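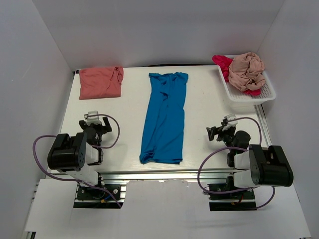 Folding table with clothes: a folded coral-pink garment at back left, a blue one laid out lengthwise.

Hedemen Clothing Room
Progress report to the Urio Fund
Prepared by Felista Kariuki, July 2, 2023

This report covers the period since our March report. It deals with sorting and folding, the shelves, and what is left to do under the grant.

Sorting and folding

Donated clothes still arrive at the side door in bags and boxes. They are checked for stains, tears and missing buttons, and anything that needs washing goes to the laundry on Wurora Street. Clean items are brought to the folding table in baskets, one basket at a time. In March we reported that clean and unchecked clothes were getting mixed up on the same surface. The folding table is now used for clean clothes only, and checking is done at the counter by the door.

We took in 900 items in the period. Of these, 107 were not fit to give out and went to the rag dealer. The rest have been folded and shelved except for 54 items of winter wear, which are boxed and labeled until the fall.

Rizal Wibisono wrote the folding guide we promised in the application. It is two pages long and hangs next to the shelves. The main points are:

Lay the garment out at full length and smooth it before making the first fold.
Fold the long sides in, then fold to shelf width.
Tuck in loose ends. A flap left out catches on the next pile.
Place finished pieces at the back of the table and keep the middle clear.

Long garments still take the most time. They slip, and the creases from the basket have to be worked out by hand before the fold will hold. Soft fabrics often need a second try. We have stopped asking for a perfectly flat result on these. If the piece fits the shelf and the size label can be read, it goes up.
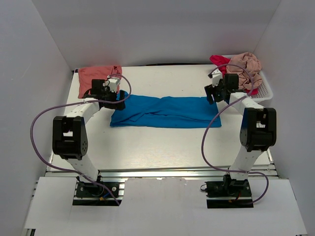 Blue cloth folded to a long rectangle, with some creases still across the middle.

Shelves

The Hismont shelving bought with the first payment was put up in April. There are 40 compartments, marked by size and type. Children's clothes are on the lower rows and adult tops are at eye level. Pants and skirts are on the right. Zawadi Rashidi printed the labels and has already replaced several that came off in the humid weather. We will use a stronger tape for the next set.

Household linens were not part of the original plan, but people kept bringing them, and we have given them the bottom row on the left. If you would prefer that grant-funded shelving be kept for clothing, please let us know and we will move them to the storeroom.

Spending

Shelving and labels are paid in full. Laundry costs were higher than planned in April and May, when a large delivery of coats came in damp, and went back to the usual level in June. We have not bought the second rack yet. The supplier changed the model and Joyce Masanja is waiting for a new price. The receipts to date are with her and will be sent with the financial statement.

Work still to be done

The rack for hanging clothes, as above.
A deeper bin for single socks and gloves.
A short version of the folding guide in larger print.
Repair of the light over the far shelves, which the landlord has agreed to pay for.

We would also like to move the remainder of the training budget to laundry. The folding guide cost less to produce than expected and no further training is planned. Please confirm whether this needs a written request.

Questions about the shelves or the stock count can go to Tumaini Simiyu at the clothing room. The next report is due once the rack is in place.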